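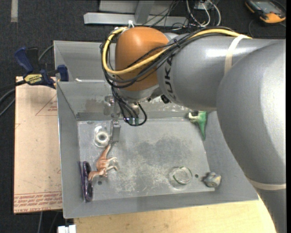 Grey bin with the dinosaur in, rear compartment behind the dividing wall.

16/01/2024
Lucian Marinescu
2 comments | 7 shares

Bin and small objects, Brinside room

Spent most of the day on the bin and the things that live in it. The list from before the break had "clean bin", "sort objects" and "look at edges" on it, all in my handwriting and none of it ticked.

Floor plate first. The dark smudged area in the middle is the one I keep being asked about. Wiped a corner of it with warm water and washing-up liquid, left it to dry, wiped again. The cloth came away grey both times and the patch looked the same once the plate had dried. Tried the Fostell degreaser on a patch the size of a coin. Slightly lighter, I think, but it left a clean spot with a hard edge that looks worse than the smudge did. Feathered it out with a damp cloth and stopped there. It doesn't feel greasy or raised. Ran a fingernail over it and couldn't find where it starts.

The pale scratches towards the front are only surface marks as far as I can feel. A couple catch a cotton cloth. Rubbed those down by hand with a fine grey pad, going along the scratch, then vacuumed and wiped. The cloth slides over them now. I have not tried to take the marks out, and please don't anyone go at them with the coarse pad to make the plate look new. It's a worn plate and will go on being one.

Dividing wall. The darker patches on the left of the inner face didn't shift with soapy water. The whitish marks are a different matter. Some of them came off on a dry cloth like chalk, and the rest only smeared. No idea what left them. I kept the cloth in a bag in the drawer under the bench in case somebody wants to look at the dust. If it's still there in July, throw it out.

Sloping walls: dusted from the top down, then wiped. Nothing to note except that the dirt collects in the bottom corners and the vacuum nozzle is too wide to get in. A dry paintbrush does it. The brush with the blue tape on the handle is now the bin brush. It has not been near paint and should stay that way.

Edges. These are thin and I've caught my sleeve on them more than once. Went along with an old pair of tights over my hand, which finds a burr faster than looking does. Found one on the left side and a smaller one at a back corner. Took both down with the small flat file, a few strokes each, and checked again with the tights. I'd like a bit of edge trim along the side we lean over, but it would have to come off whenever we measure against the edge, and I know how that would go. Left bare for now. Roll your sleeves down and mind your wrists.

Vacuum the carpet after filing, not before. I did it before and then again after. The carpet is dark enough that you can't see filings in it from standing height, so I went over it slowly with the lamp held low. Found a paper clip and the missing cap from the marker pen.

Rear compartment. Things get put in there when people want them out of the way, and then the compartment becomes where they live. I've asked for this before. If it's being used for a job, fine, leave a note on the bench with your initials and what it is. If it isn't, it goes back to the shelf at the end of the day. Same brush and cloth treatment in there. It is harder to reach into, and I ended up kneeling on a folded coat. A kneeling pad would be a good use of somebody's petty cash.

Small objects. Emptied the stock box on to the long table and went through it. I was sorting for condition and didn't take an inventory, so don't come to me for numbers. Four piles: use as it is, wash, mend, give up on.

The dinosaur stays in use. It's been handled a lot but the legs and tail are sound and there is nothing loose on it. Washed it in lukewarm water with an old toothbrush, no degreaser. Dirt sits in the moulded bits and a cloth doesn't reach it. Stood it on kitchen roll for 20 minutes, then turned it and gave it another 10. A bit of water had got in somewhere and came out when I tipped it, so turn it and tip it before it goes back anywhere near the metal.

Other toys in the box were mostly fine after a wipe. The rubber ones had picked up fluff and were slightly tacky. Washed, dried, dusted with a very small amount of talc, wiped the talc off again. They feel all right today. Tacky rubber usually comes back, so I've put those together in one bag to look at again in July.

The wooden blocks have gone dark on the corners from hands. Left them as they are. Sanding would change the size and we'd have to write it down everywhere. One had a splinter standing up and I glued it flat with a dab of wood glue and a clothes peg. Peg to come off tomorrow morning, first person in.

The foam pieces are finished. They shed crumbs when squeezed and I was finding bits of them in the bottom of the box long after they'd come out. All in the bin (the rubbish bin, not the grey one). If we want foam again, the closed-cell sort from Tudose lasted better than the packing offcuts, which were free and behaved like it.

Soft toys: two needed sewing. I did the one with the open side seam, using doubled thread, and it's not pretty but it holds when pulled. The other has lost stuffing and wants somebody with more patience. It's in the mending tray.

Anything with a battery compartment came out and was checked. One had an old cell still in it with white crust on the contacts. Cell taken out with gloves on and put in the battery tub, toy discarded. Please look inside things before they go in the box, particularly anything from a charity shop. I say this as the person who bought that one.

Labels. The sticky labels we used last year leave gum behind, and the gum then picks up dirt, and that explains a good part of the washing pile. Got most of it off with cooking oil on a cotton bud, left to soak, then washing-up liquid to get rid of the oil. Works on hard plastic. Do not try it on the blocks. From now on no labels on the objects themselves. The name goes on the bag the object lives in, in pencil on masking tape, and if the object is out of its bag you have to know what it is. A dinosaur is a dinosaur.

Bags: I've used the clear ones with the press seal. Leave the seal open a finger's width for anything that has been washed this week. Last time we closed them all straight away and the soft things smelt of cellar.

Shelf. Top shelf is now toys, middle is household bits, lower is blocks and anything heavy. The Kenberg crate that was on the lower shelf has moved to the corridor. It was half full of cable ties and an instruction booklet for a kettle. Kept the cable ties. If the crate belongs to you, it will be in the corridor until it annoys someone more than it annoyed me.

Cleaning things, so that I don't have to hunt for them again: cloths in the left drawer, bin brush on the nail, grey pads in the tin. The coarse pads have gone to the other room. Degreaser on the high shelf with the lid on properly. It was not on properly this morning and there is a ring on the shelf to show for it.

Things still open:

Smudge on the floor plate. Unchanged apart from my test spot. Happy to leave it unless it starts coming off on the objects. A white cloth pressed on it dry stayed white, for what it's worth.

White marks on the dividing wall. Want to see whether they come back after a week of use before doing any more to them.

Nozzle. There is supposed to be a narrow one for the vacuum. Not in the cupboard, not in the bag with the vacuum.

Peg on the block, see above.

Mending tray. One soft toy, needs stuffing and a seam. There is wadding in the drawer with the thread.

Hands are dry from all the washing-up liquid. Wore the gloves for the battery and the degreaser and not for the rest. There is a box of medium ones left and no large, so I've added large to the order sheet under the kitchen roll.

L.M.

Added later: found the narrow nozzle. It was on the windowsill behind the blind. Went over the bottom corners of the bin with it and it fits, so brush first and then nozzle.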